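The Year I Tried to Leave a Book Club

May 13, 2022

I joined the Tullcombe book club because I had told a woman at the library checkout that I liked to read, which was true at the time. She wrote my email address on the back of a receipt. I should have given her a wrong letter somewhere in the middle, but she was holding my library card and could have checked.

The club has met in the same upstairs room for longer than I have lived in town. There are rules, none of them written down. You don't pick a book over 400 pages unless you apologize first. You don't say "I couldn't put it down," because someone will ask why you were 20 minutes late. And you bring food on the night your own book is up, so the people who hated it have something to do with their mouths.

My first pick was a novel called Kusuma, about three sisters who inherit a tea warehouse and then spend two generations not selling it. I loved it. I had read it on a train, with a cold, and cried at the part with the ledgers. I walked in that night the way people walk into a room where they expect to be thanked.

Seven people had read it. Four of those had read the first half. One had listened to it while painting a bathroom and was under the impression that there were two sisters. We talked about it for 11 minutes and then for an hour and a half about whether the town should put in a second roundabout.

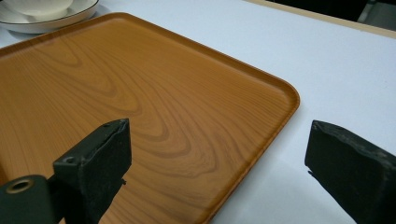
I went home and wrote a resignation email. It was a good email. It was gracious, it mentioned my workload, and it left the door open in the way you leave a door open when you have moved to another state. I saved it to drafts so I could look it over in the morning, and in the morning there was already a message in my inbox saying that everyone had so enjoyed my book and would I mind handling the picks through the end of the winter.

I have thought a lot about how that works on a person. If they had been rude to me I would have been free. Instead I got put in charge of a spreadsheet.

The spreadsheet goes back a long way. It lists every book the club has ever read, or claimed to, along with a score out of 100, which is a mad scale to use for anything other than humidity. The highest score ever given is a 97, for a murder mystery set on a canal boat. The lowest is a 43, for a book of essays on walking that I happen to own in hardcover. Kusuma got a 61. I have been through the individual scores, which I am now able to do as keeper of the spreadsheet, and I know who gave it a 20. I know it every time they ask me to pass the napkins.

By February I had decided the trouble was length. People have jobs. People have bathrooms to paint. So I chose Nidus, a science fiction novel that comes in at a very trim 160 pages, and which I had not read, having gone entirely by the spine. I would like to warn anyone tempted by the same method that Nidus is 160 pages long because the author has left out the names, the places and most of the verbs. It takes place inside a single egg. It may be a metaphor for marriage, or for the postal service. I read it twice and the second time I understood less.

It was the best meeting we have ever had. People had brought notes. One member, who in all my time there had said only "I thought it was nice," stood up to make a point about the membrane. Somebody called somebody else's reading "convenient." We ran over so badly that the lights on the stairs had gone off on their timer and we had to go down in single file, still arguing, holding on to each other's coats. The score was a 44, one point clear of the walking essays, and I have never been so proud of anything.

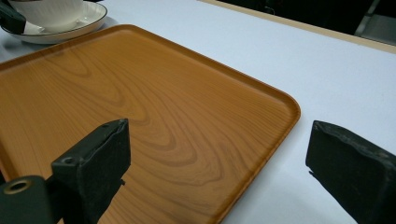 So now I have a theory, which is that a book club doesn't want a good book. A good book gives you nothing to push on. You all sit there agreeing that the sisters were well drawn, and then you are back at the roundabout. A bad book, or a strange one, makes people lean in. I was explaining this at home the other night, at some length, to a household that had stopped listening, and I ended up using our orange-brown serving tray to make my point. It has a wood-grain finish, all wavy rings and swirls bunched up toward the middle, and I said that a certain sort of novel is exactly like that: plenty of pattern, very handsome, and you can run your finger along any line of it without getting much of anywhere. I was told it was a perfectly good tray. I said yes, that was what I meant, I'd give it a 61.

The theory had its first real test last month, when I went too far. Flushed with Nidus, I assigned Udolex, which is an 800-page novel in the form of a manual for a heating system. I did apologize first, as the rules require. I said it was funny in places, which a review had promised me. Two people finished it. I was not one of them. I got as far as the chapter on valves, looked at how much book was still in my right hand, and went to see if there was anything that needed doing in the yard.

We spent that meeting on the roundabout. I have opinions about it now. I think it should go by the feed store and I think anyone who wants it at the top of the hill has never driven up there in ice, and I said so with more force than I have ever brought to a work of literature. Someone wrote it down. There is a hearing, apparently, and I seem to be speaking at it.

The winter ended some time ago, and the end of the winter was supposed to be the end of me and the spreadsheet. I brought this up in what I thought was a light tone. There was a silence, and then the person who gave Kusuma a 20 said that I had really brought something to the picks, and passed me the last of the lemon bars.

The email is still in drafts. I opened it this morning to update the part about my workload and ended up fixing a comma and closing it again. Next month's book is a history of rope. I've read the first chapter and I'm fairly sure they're going to hate it.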